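Nitwood Kitchen Chores

README, last touched in December

Welcome, and thank you for stopping by! Nitwood is a collection of ordinary kitchen work done by human hands, recorded from head height. We put it together at Jorkar because we kept having the same argument over lunch — can a machine do the dishes yet? — and we wanted something better than opinions to argue with.

What is in it

There are 907 clips covering 12 chores, filmed in 11 home kitchens. Plate wiping is the chore people ask us about most, and it's the one we'd suggest you start with. It sounds like the easiest job in the house, right up until you try to write down what your two hands are doing.

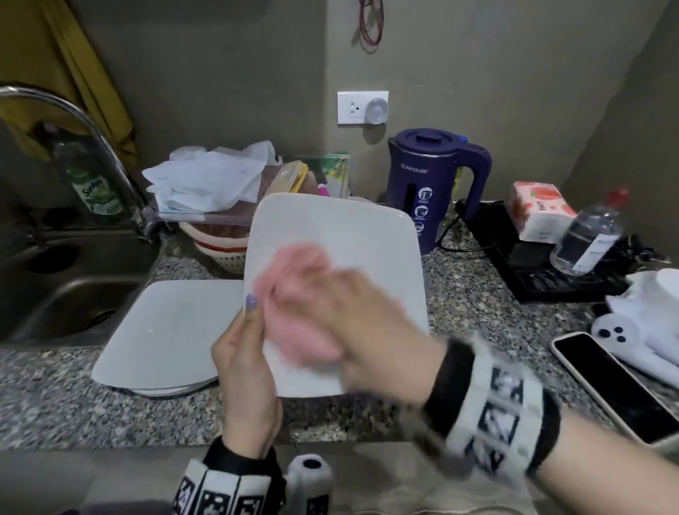 One hand has to hold on while the other rubs, and the holding hand is never really at rest. It gives a little, tilts, and pushes back against the cloth. Our baseline policy, Prorora, learned the rubbing part fairly quickly and we were all very pleased with ourselves for an afternoon. Then we asked it to keep a firm grip while the cloth went over the rim, and out of 200 tries on the bench it got through a whole plate 12 times. So no, not yet, at least not with our arm and our budget (we'd love to hear from anyone doing better).

Shape matters more than we expected, too. A square plate has corners to catch the cloth, and a round one wants to turn under your palm, so please keep both in your test split if you make your own. We also left the counters as people keep them, with kettles, bottles, phones and bags within reach. A policy that only works on a bare counter won't be much help to anybody's family.
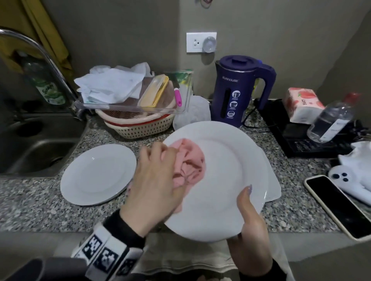 Known gaps

Cloth is hard to label once it bunches up, and our cloth masks are the weakest part of the release. Fast wiping blurs the moving hand, so hand poses in those stretches should be treated with some care. Glassware is thin on the ground as well; the Mekonnen add-on has more of it, and it uses the same folder layout.

Getting started

Unpack everything into one folder, read labels.txt first, and open a few clips by hand before you train anything. Corrections to the labels are very welcome, even tiny ones.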